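Troops Return Safely to Ciriddale After Mountain Security Operation

CIRIDDALE, 25 July 2024

The Ciriddale Garrison is so very pleased to share that all 170 soldiers sent to the Skalura hills in January are back on home ground, safe and well.

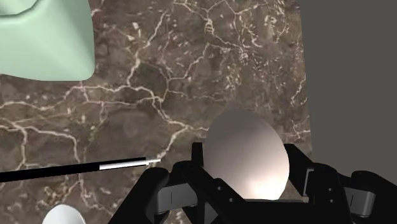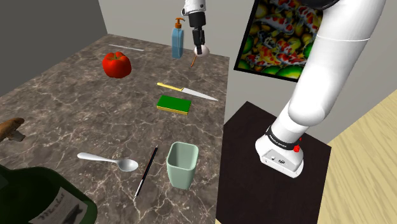
Over their long months away, the soldiers ran 933 patrols alongside local border police and cleared 509 buried explosives from farm tracks and grazing land, so that families could go back to their fields (and, we hear, to a very good early hay crop!). Two soldiers were lightly hurt in May and have since returned to duty.

A welcome parade will leave the garrison's north gate on Saturday at 10 a.m., and we would dearly love to see the whole town there.

Press contact: Garrison Information Office, Ciriddale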